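Zirnthorpe Surplus Furniture Exchange
Frequently Asked Questions
Last updated: Mar 15, 2026

About the Exchange

What is the Surplus Furniture Exchange?
The Exchange transfers furniture no longer needed by Zirnthorpe departments to other departments, local schools, and registered nonprofit groups. It is operated by Property Services from the Jirnon Street warehouse. Sales to the general public take place once a year, in June.

Who may request furniture?
Any department with a valid cost code may submit a request. Schools and nonprofit groups must first open an Onport account and upload proof of status. Accounts are reviewed within 2 business days.

How much furniture is available?
In the last fiscal year the Exchange placed 262 items. Stock changes daily, and the online list is the only current record. Staff cannot search the warehouse by phone.

Listings and Condition

How is the condition of a table described?

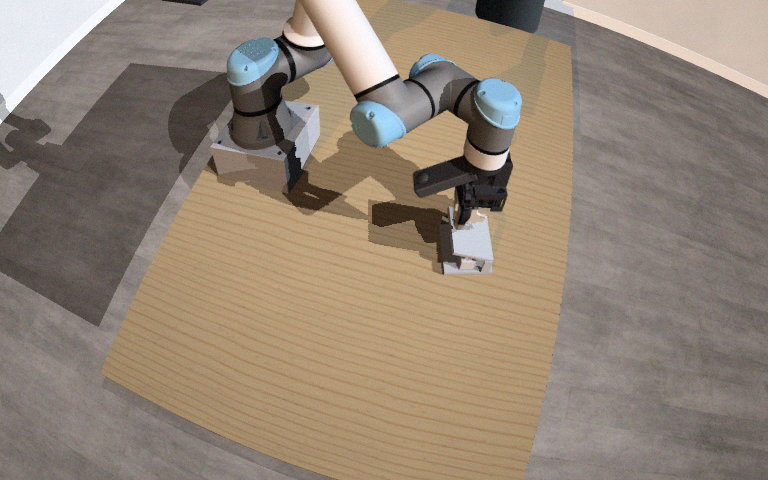
Each listing carries a condition grade from A to D, assigned when the item is received. Wood tops are also given a short written note covering color, marks, and the direction of the grain. For a yellow-tan top with brown grain lines running roughly crosswise, as shown, the note would read "yellow-tan, cross grain." Requesters matching an existing set should compare these notes before placing a hold.

Are measurements provided?
Length, width, and height are listed for all tables and desks. Measurements are taken at the widest point, including any edge trim. Doorways and elevators should be checked by the receiving party before a request is submitted, as refused deliveries are billed at the full rate.

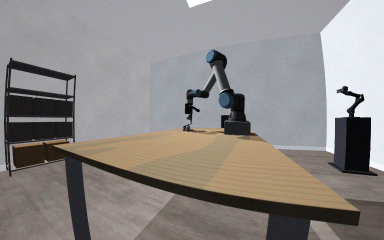
Large wooden table with a light tan top and a dark near edge.

May I inspect an item in person?
Inspections are by appointment only. Please bring the listing number. Items on hold for another party may not be inspected.

Fees and Delivery

What does it cost?
Transfers between departments are free of charge. Outside groups pay a handling fee of $25 per item. Delivery within city limits is $100 per load, whatever the number of items.

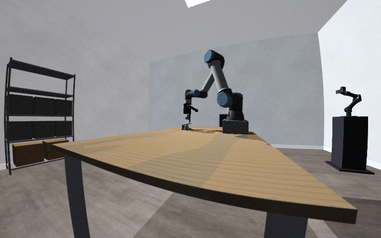 Hajnalka Katona
Manager, Property Services

Delivery requests are scheduled in the order received. Our crew will place furniture in a ground-floor room or in any room served by a freight elevator. Stairs are limited to one flight. If your building requires a certificate of insurance, send the request to Hauke Reuter in the warehouse office before a date is set.

Can I pick up items myself?
Yes. Bring a printed release form and a vehicle large enough for the load. Warehouse staff will help with loading but do not supply straps or blankets.

How long will an item be held?
Holds expire after five business days. One extension may be granted in writing.
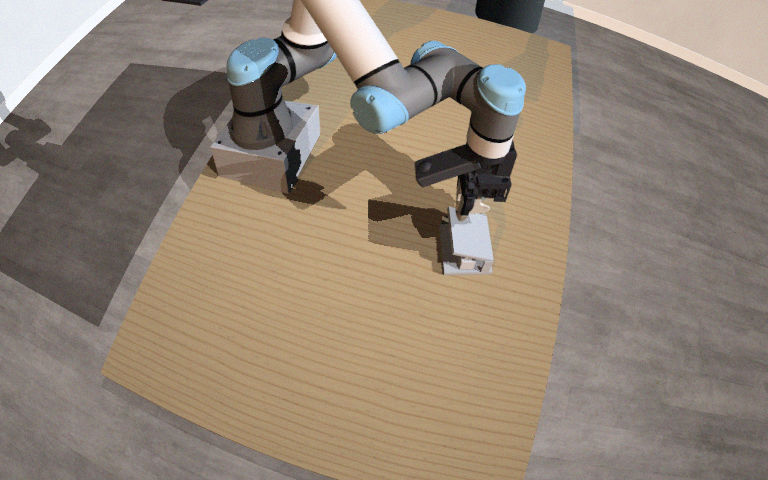 Returns and Disposal

Can furniture be returned?
Departments may return an item at any time by filing a new surplus form. Outside groups may return an item within 10 business days if its condition was listed in error. Handling fees are refunded in such cases; delivery fees are not.

What happens to furniture that is not claimed?
Unclaimed items are moved to the June sale. Grade D items may be recycled at the discretion of Property Services.

Whom do I contact with a question not covered above?
Accounts and billing: Rin Tanabe
Appointments and holds: Ezequiel Tapia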